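Subject: Re: [sornow-paper] Tags for the swap parcels

On Sun 15 March, the Duveo group wrote:

> We have 18 parcels to send and no good way to mark them. Do you write on the tag before or after you tie it? And which glue do you use for the paper labels? Ours becomes yellow already after one winter.

Hello all,

I write the tag first, always. After it is tied, the string pulls it to one side and my letters go down the hill. I put the tag on an open notebook, because the thick pages are a soft support and the pen does not jump. The ruled lines also help me to keep the writing straight.

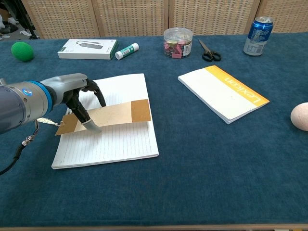

For the paper labels I use a normal glue stick. The liquid glue from Flurnier I tried in December, and it made waves in the thin paper, so I stopped. With the stick, please press the label for a moment and leave it under a closed notebook – two hours is enough for me.

I also keep binder clips near, in a clear container with a lid. They hold the list and the tags of one parcel together until everything is checked. For three parcels last time I did not do this, and I had to open all of them again.

One question from my side: does the Stanciu shop still sell the brown tags with the string already on? I would like to order before the next swap, and I can take some for Duveo also.

Many greetings from Sornow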